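May 6, 2021
By the Larby Household Objects Group, Endwood

4. The Mixed Bin

4.1 Why things end up together

Every building we visited had at least one. In offices it was a tray under the printer, in workshops a tub at the end of the bench, and in the family homes it was the kitchen drawer that people opened a few inches, looked into, and closed again. We call all of these the mixed bin, after trying out several more dignified terms and finding that our respondents laughed at them.

The mixed bin is usually described as a failure of storage. Guides to tidying treat it as a symptom, something like a rash, and recommend emptying it onto a sheet and asking hard questions of each item. Our interviews gave a milder picture. People spoke of their mixed bins with some affection, and several could list the contents from memory with fair accuracy, which they could not do for the labeled shelves on the wall behind them. One respondent at the Pumphrey site had bought a set of labeled boxes in December, sorted everything into it over a long weekend, and by spring had a new mixed bin standing on top of the boxes.

Over the study period we logged 982 items from bins of this kind. For each we recorded what it was, whether the owner could name a use for it, and whether the owner could name where it ought to live. The second and third questions turned out to have little to do with each other. A tape measure always has a use. Where it ought to live is a matter on which two married people gave us separate interviews.

4.2 Three kinds of resident

We sorted the logged items into tools, strays, and passengers. The categories are ours and we make no great claims for them.

Tools are things that do a job and will be wanted again. Screwdrivers lead this group by a comfortable distance. A screwdriver is taken out for one screw, and the walk back to the rack is always longer than the walk from it. Owners rarely counted a screwdriver as clutter, even when it was the fourth one in the same tub.

Strays belong to something else. A whiteboard eraser has an obvious home on the ledge of a whiteboard, and yet erasers turned up in bins in buildings where we could find no whiteboard at all. Metal rings, fittings, and short lengths of pipe are also strays, though of a sadder sort. They came off something, or were left over from something, and no owner would let us throw one out until the something had been identified. It seldom was.

Passengers have no job. They are toys, prizes, souvenirs, and objects shaped like animals. They get in with the rest and are then defended with more energy than any tool. Figure 3 has all three kinds on one bin floor.
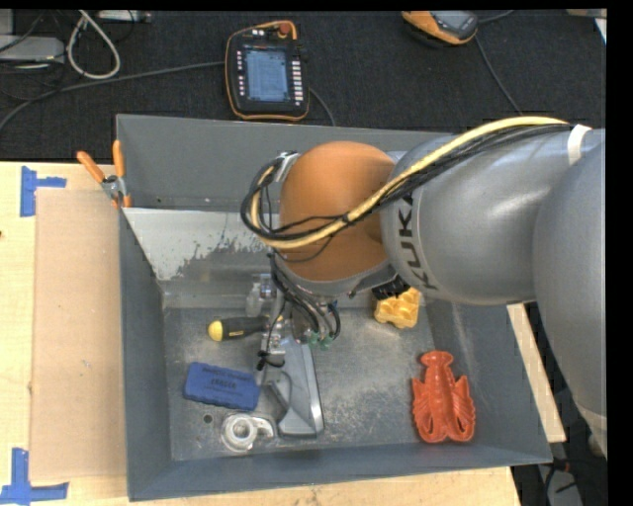
Figure 3. A mixed bin, with a screwdriver (tool), a whiteboard eraser and a small metal part like a ring or pipe fitting (strays), and a red toy lobster (passenger).

The bin in Figure 3 is a good plain case. It is shallow, so that its contents can be seen without digging, and it has plainly been in service long enough to get scuffed. Stains on a bin were common in our survey and bothered owners very little; the same people kept their cutlery trays spotless. The eraser is helpfully marked with the word "ERASER", a courtesy we would have welcomed from the metal part. Two of the coders had it down as plumbing and a third held out for something off a lamp. It went into the log as "fitting, other," the most crowded line in the whole table.

The lobster was coded as a passenger without debate. We note only that when outside readers were shown our bin photographs and asked the next day what they remembered, animals did very well. Fittings did not.

4.3 Depth and turnover

The groups behave differently over time. We went back to 9 of the bins after 5 weeks and logged them again. Tools had come and gone. Strays had mostly stayed where they were and sunk, as small heavy things will in a deep tub. Passengers had also stayed, but near the top, which suggests that people move them aside with some care while hunting for the screwdriver.

Depth matters more than size. Owners of shallow bins could find a named item quickly and tended to be smug about it. Owners of deep ones tipped the lot out, found the item, and put everything back in the order it came to hand – a kind of sorting, if one is generous. The Starna tubs supplied to one workshop were deep enough that the bottom layer had not been seen since they arrived, and its contents are missing from our log at the owner's request.

We had planned to test dividers as well. Four owners agreed to try them. At the second visit the dividers were in the bin, lying flat, under the other things, and we have coded them as strays.

4.4 Limits

The sample leans toward people willing to let strangers look in their drawers, and these may be tidier than the rest of the population or simply past caring.

Recent items
Section 3: Drawers, Tubs, and Trays
Section 5: Keys That Open Nothing
Working note: 900 Loose Screws from the Pumphrey Site
Endwood reading list on household storage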